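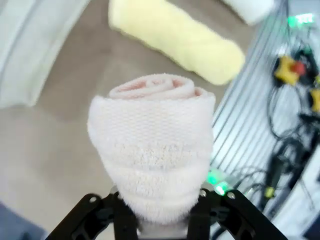 A white towel, rolled.

18th December
by Cường Nghiêm

I swim before work, and have done since August. A few people have asked how I got back into it after so long away, so I'm writing it down in one place.

I learned as a kid, in a river, and I learned badly. I could stay up and I could get across. At school in the city we had one term of lessons in a pool with a rope down the middle, and that was the end of it. For most of my adult life I told people I could swim, and it was true in the sense that I would not have drowned right away.

The pool I use is the Benum, on the far side of the rail yard. It is 25 yards long with six lanes, and the changing rooms were last painted a long time ago. It opens at six. There is a newer place closer to my apartment, the Skuvberg, which has a sauna and a smoothie counter. I tried it twice. The lanes were full both times and the music was loud, so I went back across the tracks.

On my first morning I managed 2 lengths and had to hang on the wall. I had expected to be slow. I had not expected to be out of breath that fast, because I walk a lot and take the stairs at work. Swimming uses your breath differently. On land you breathe when you feel like it. In front crawl you get a turn of the head and a short gap, and if you miss it you wait for the next one.

The problem, as an older man in the next lane told me, was that I was holding my breath under water and then trying to blow out and breathe in during the same gap. He told me to hum with my face in. It felt silly and it worked within the week. You can't hum without letting air out, so by the time your mouth clears the water all you have to do is breathe in. If you only take one thing from this post, take that.

After the breathing I worked on my legs, which sank. I read a lot of advice on this and most of it said to kick harder. Kicking harder made me tired and they still sank. Looking straight down at the tiles fixed most of it. I had been looking forward, toward the end of the lane, and when your head comes up your hips go down.

By the end of September I could do 8 lengths without stopping. By the end of October it was 20, with a rest in the middle. I keep the numbers in a small notebook with a pencil. There are apps and watches that will count for you, and my cousin swears by his, but I find I remember the swim better if I have to write a line about it. Most of the lines are dull. "Cold. Lane 4. Left shoulder sore." One just says "no."

The shoulder was a real problem for a while. I was crossing my left hand over in front of my face on every stroke, and it started to ache when I reached for things on high shelves. I took two weeks off, which I didn't enjoy, and when I came back I swam as if my arms were on train tracks – left hand on the left rail, right hand on the right. It hasn't hurt since. If yours hurts for longer than that, see someone who knows about shoulders.

As for gear, I have spent very little. I own one pair of goggles, a Clirnine pair with plain lenses, and they leak a bit on the right side if I rush putting them on. I have a cap that I wear when I need a haircut. I bought fins and used them three times. They are in the closet if anyone in the building wants them.

Afterward I walk to Trịnh, the bakery by the station, and have a coffee and a roll with egg. This takes up the time I used to spend in bed looking at my phone. I get to my desk at the same time I always did, with damp hair. I do eat more than I used to. I haven't lost any weight and I wasn't trying to.

The hard part has been the dark. In August it was light when I left home, and now it is black out both ways and the wind comes straight down the tracks. I pack my bag the night before and leave it against the front door so I have to move it to get out. I have skipped nine mornings so far this month, which is more than I would like.

This morning I swam 79 lengths. I was trying for 80 and lost track near the end, then decided the lower number was the one I could stand behind. Next I'd like to reach 100 before the pool closes for its spring repairs. The dates for those aren't up yet. I also need to learn a proper turn, because right now I touch the wall, stand up, and push off again, and the people behind me have been patient about it.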